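Chapter 3
Getting There Slowly: Ferries, Small Islands and the Shape of a Trip

I've been teaching the island tourism course for a good few years now, and every August, before the new group arrives, I rewrite the start of this chapter. It used to open with a table of passenger numbers. Nobody read the table (I checked, I asked them). So now it opens with a boat ride, and you'll get your tables later on, I promise.

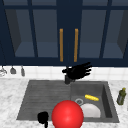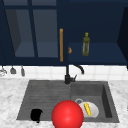
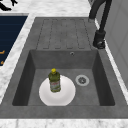 Navy cabinets with bar handles, and a gray sink in a marble countertop.

Department of Travel and Tourism Studies, Brevilton College

3.1 A boat I nearly missed

The first time I went out to Clanditz I had the wrong timetable. I'd printed the summer one, and the summer one had ended the day before, so I came strolling down the hill in Brokbridge with a coffee in one hand and watched the deckhands getting ready to pull up the ramp. I ran. The coffee did not make it. A man in an orange jacket waved me on, and I spent the next hour and a half on a damp bench feeling very pleased with myself, with no clue that there wasn't another boat back until Tuesday.

Now, what would you say went wrong there? Most of my students say "you should've checked the timetable," and sure, yes, guilty. But I want you to look at it from the other side of the ticket window. The winter timetable existed. It was pinned up inside the terminal, where you could read it once you'd already arrived. The hotel I'd booked hadn't mentioned it, and neither had the tourist office in Brokbridge, where I'd stood the afternoon before asking a very nice woman about seals!

That gap, between what the people running a place know and what a visitor knows, is what most of this chapter is about. I'll be calling it the information gap from here on, and you'll see it in bold in the key terms list at the end.

3.2 Why islands?

You could learn nearly everything in this book by studying a big city. I like starting with islands anyway, partly because I like islands, and partly because you can see the whole system at once. Everyone who visits Clanditz comes in over the same pier. If the boat holds 100 passengers, then 100 people is the most that can arrive on a sailing, and if every one of them wants lunch at half past twelve, the one café by the harbor is going to have a rough day.

The island has 659 residents. Think about that next to the boat for a minute. On a busy day in August, with three sailings, you can add close to half the population again by mid-afternoon, and then most of those people leave before dinner. They've used the toilets, walked the path to the lighthouse, bought a postcard and gone home. Has the island done well out of them? Depends who you ask, and I did ask.

Rungnapa Kaewkla runs the bike rental at the top of the pier, and she loves day visitors. She has 18 bikes and in good weather they're all gone before the first boat has even finished unloading. Apostolos Kokkinos has a guesthouse over on the west side, a long way from the pier, and he told me he can go a whole week in high season hearing about how packed the island is without seeing a soul walk past his gate. Same island, same week! Keep those two in your head, we'll come back to them in section 3.6 when we get to spending patterns.

3.3 Three words you'll need

I try to keep the vocabulary light in these chapter openings, but there are a few terms you can't really get along without.

Gateway. The place visitors have to pass through on the way to somewhere else. Brokbridge is the gateway for Clanditz. Gateways often do very nicely out of this (parking, breakfasts, the hotel room you need when the boat's canceled) and it's worth asking, whenever you study a destination, how much of a visitor's money gets spent before they ever arrive.

Shoulder season. The weeks on either side of the busy period. On Clanditz that's late spring and early fall. The weather's a gamble, the paths are quiet, and the boat runs less often. My own favorite time to go, if you don't mind a wet sock or two.

Carrying capacity. How many visitors a place can take before something gives. Students always want this to be one number, and I wish it were, it would make the exam much easier to grade. The pier has one capacity, the water supply has another, and the patience of the people who live by the lighthouse path has a third that isn't written down anywhere.

3.4 The Mockus question

A bit further out from Clanditz there's a smaller island, Mockus, and it has no regular ferry at all. You get there by asking. Lertchai Mahawong takes people over in his own boat when the swell is low enough, and when it isn't, he doesn't, and that's the end of the conversation. I've been turned down four times and taken across twice.

A few years back there was a plan to build a proper landing stage and put Mockus on the ferry route. You'll find the proposal and some of the letters about it in the readings. Elibariki Urio, who was a student on this course and went on to work for the ferry line, wrote the piece in favor. Charoen Noiphan, who farms on Mockus for most of the year, wrote one of the pieces against. I know them both and I still change my mind depending on which one I've read last.

Read both before our next class, please, and read them in either order. What I'd like you to notice is how much they agree on. They both want the beach on the north side left alone. They both think the school on Clanditz needs more kids in it. They both say, in nearly the same words, that a place you can't get to in a medical emergency is a hard place to raise a family. Then they come down on opposite sides.

3.5 Before you read on

Have a go at these on your own first. I'm not collecting them, though I will be asking around the room.

Pick an island you can reach by scheduled boat. Using only what you can find online, plan a two-night visit in the shoulder season. Write down every point where you had to guess.

Find the gateway for your island. What would a visitor have to spend there, even if they wanted to spend nothing?

Suppose the last boat back is moved two hours later. Who on the island gains from that, and who has a longer working day?

If you can manage it, phone one business on the island and ask them what visitors most often get wrong. Be polite, call outside meal times, and tell them you're a student. People are generous with this stuff. The longest answer anyone in my class ever got was forty minutes, mostly on the subject of dogs and sheep, and it turned into a very good term paper.

In the next section we'll go through the ferry timetable for Clanditz line by line, summer and winter both. Bring a pencil.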